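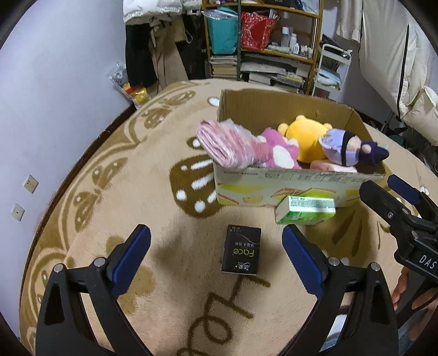
Toy and Treat Box Swap, March meeting

I took the notes again, so blame me for spelling. We started at 2 in the afternoon on Sunday with Radomír Šimek running things, and Čestmír Rusnák came in with his coat still on and went straight for the coffee.

1. Last meeting's notes
Read out and agreed. Radomír wanted it added that the Rellulau parcels did get there in the end, all of them, and that the school wrote us a very sweet letter. (It's on the fridge door if you want to read it!)

2. Money
We have 927 in the kitty after postage. Čestmír thinks we should hold on to most of it until summer, and I think so too, but I'd like a little put aside for packing tape. We agreed on 30 for tape and labels and I'm to keep the receipts.

3. The big carton
This took up most of the afternoon. We've been packing on the blanket, the plush one with the brown designs, and the question was what goes in with the soft toys. So far the open snack carton has a bright yellow round one in it, a magenta-pink one with a white belly patch, a doll with a lavender body, and the folded pink textile in its clear wrap. Radomír likes the carton because it's large and the printing on it is cheerful. Čestmír worries about the flaps — they're torn, and he doesn't trust them on the long trip to Skestden. We went back and forth and settled on a second layer of tape over the top.

Then the yellow puppy, and I'm sorry but I have to put it in the minutes that I love him. He has floppy ears and a brown beret and a little gold chain so he can hang off a school bag.

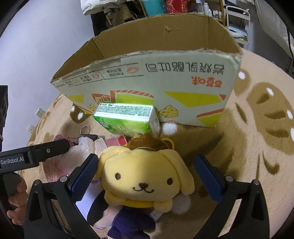 Čestmír said he should go to Mavemia with the smaller parcels, where the kids asked for keychains, and I said fine, but only if he travels near the top and doesn't get squashed under a drink carton. Agreed, with some laughing.

Food and drink go in a separate bag from now on. Radomír will check the dates on everything before it's sealed.

4. Pickup
Kazemi can collect at 8 in the morning if we call ahead. Radomír will call. Čestmír has offered his hallway for the parcels overnight.

5. Anything else
I asked for more clear bags. Čestmír has a drawer full at home and will bring them next time, along with the good scissors he borrowed in the fall.

Next meeting same place, and Radomír is bringing cake.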